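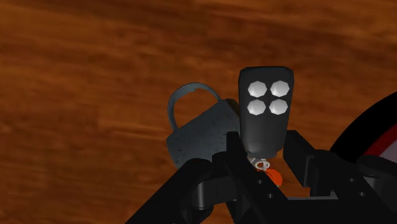
Grederden allotments - FAQ

How do I get on the waiting list?
Email Agnes Hedlund. Name, phone, which end of the site you'd prefer. List's long, sorry.

What does a plot cost?
Full plot 1000 kroner a year, half plot 500. Due in May. Late payers lose thier water key.

Can I have a shed?
Yes, one. No concrete base. Show Ragnvald a sketch first, he'll want the height.

Hosepipes?
Filling butts only, before 9am. No sprinklers.

Bonfires?
No. Green waste goes in the bays by the Nosau gate. Not rhubarb leaves in bay 2, we've been over this.

Chickens?
Not at the moment. Ask again after the AGM.

Key deposit?
600, back when you hand it in. Cash or transfer, both fine.

Someone's parked across the gate
Ring Arvid Tveit, number's on the noticeboard. Dont block them in.

Can I share with a friend?
Yes but one name on the agreement, and that person gets the bills.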